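Bedding, part two

The beige cover went back on after a 40-degree wash. I weighed it dry at 731 g before and after, so no measurable fiber loss. What did change is the drape: it now holds soft creases across the top, and tugging the corners moves them toward the middle.

My current order of work is as follows. Clear anything small off the sheet first, including cloths. Pull the far side, then the near side. Smooth from the center outward with a flat palm. Total time is 11 minutes, down from 13.

Dilani Weerakoon asked in the comments whether I iron it. No. I tried once in November and the creases were back by morning.

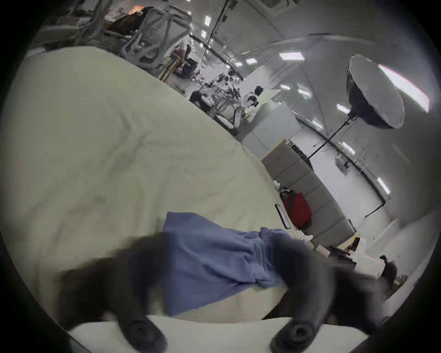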